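Home-built grippers head out of the shed and into the bathroom

A pair of hand-held grippers built at the Jambridge community workshop has moved on to household trials, with members using them to practise everyday jobs in their own homes.

The grippers are the work of Muthoni Tanui and Wycliffe Owino, who started on them in April under the project name Kurotar. A person holds one in each hand and does a job the way a robot would have to do it. Recordings of those movements will later be used to train a small two-armed robot the group is building on a bench at the back of the workshop.

Tanui said the first pair took 72 hours to print and a good deal longer to get right.

"The jaws were fine. The handles were awful," she said. "We redid them until you could hold on for a whole session without your wrists complaining."

The bodies are grey plastic, and each carries a cube printed with black-and-white square markers, which software uses to work out where the gripper is and which way it is pointing. Parts for the pair came to $1419, with $200 of that covered by a grant from Briggs Hardware. The rest came from workshop fees and a sausage sizzle.

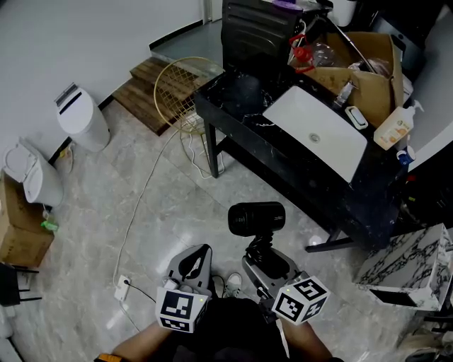

The two Kurotar grippers, each with its marker cube, in a bathroom with a marble-topped vanity.

Bathrooms were added to the list after kitchen sessions earlier in the year. Owino said the group wanted rooms with hard, shiny surfaces and small things to pick up, such as soap and bottles.

"A workshop bench is too easy," he said. "You clear it, you light it, you know where everything is. Someone's vanity is a different job - there's a tap in the way and not much room for your elbows."

Kylie Trevaskis, who looks after the group's software, said glare was still causing trouble with the markers in some homes. She is testing a matt finish for the cubes.

A second pair of grippers is being printed in Brullow, where Modupe Adeleke runs a smaller workshop. The two groups plan to share their recordings.

Jambridge will hold an open session on Saturday from 2 pm. Visitors can try the grippers and look over the unfinished robot. Entry is free, and children need to come with an adult.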